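Search news and events
Press Office – July – by Genowefa Malinowski
Filed under: Community News, Food & Drink

Parkirby's monthly supper club is coming back this July, and we couldn't be happier to be laying places for our neighbours again! Supper starts at 7pm on Thursday in the Grabner Rooms, with 95 seats to fill and a menu of summer soups, warm bread and Kheri Mussa's much-missed plum cake.
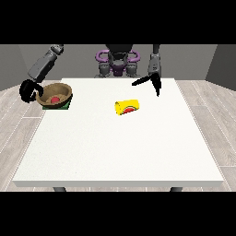 How much does a place cost?
Supper is free for everyone, though a dish to share is always welcome.

"We've had people stopping us in the street since spring to ask when we'd be back," said organiser Engelbert Hubmann, "and it's lovely to have a proper answer for them at last – do come hungry, and bring whoever lives next door."

The bakers at Pretum are kindly giving 40 loaves for the evening. Places can be booked at the Parkirby library desk until noon on the day.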